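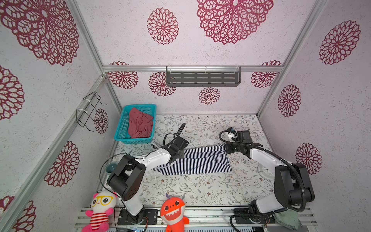

Agnes Strachan had moved to Hultcombe with 19 boxes and a firm intention of becoming a person who folds things. The wallpaper had been there first. It had great dark red medallions on it, like doilies that had gone into politics, and it made any heap of washing look like a moral failing.

She began with the striped one, navy and white, because stripes tell you when you've gone wrong. You lay it flat. You bring the edges in. Then you look at the lines and find they are heading for two different counties.

The pink thing stayed in the turquoise basket. It had been in there since October, and she had come to think of it as a tenant.

"Fifteen minutes a day," her sister had said, posting her a book by a man called Coutinho, who held that cloth wished to be smooth. Agnes had seen no evidence of this. She smoothed the stripes again and they lay there, giving nothing away. 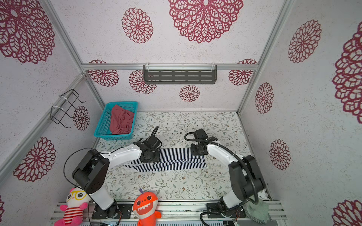 Severino Toledo remarked over the fence that in his mother's house at Tamusance they rolled everything, and had never had a day's trouble. Agnes said rolling was for carpets. He said that was the sort of thing folders always said, and went in to his lunch.

She thought about it for longer than she would have liked. Rolling would be quicker. Rolling would also mean he was right, and he was already right about the drains.

So she folded. The stripes came round to run the other way, and the corners met, or at any rate were introduced. She put the little parcel down to one side and gave it some room, as you might a cake. Then she turned to the basket and evicted the tenant. 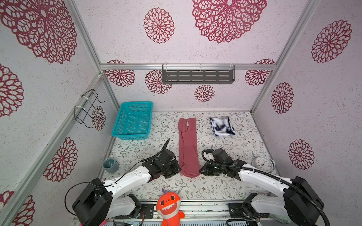
It was longer than she remembered, and narrower. She couldn't think which end to start from. The book had a chapter on sleeves and 2 pages on socks, and nothing at all for whatever came between.

"Roll it," called Severino Toledo, from indoors.

Agnes shut the window and brought the bottom up to meet the top.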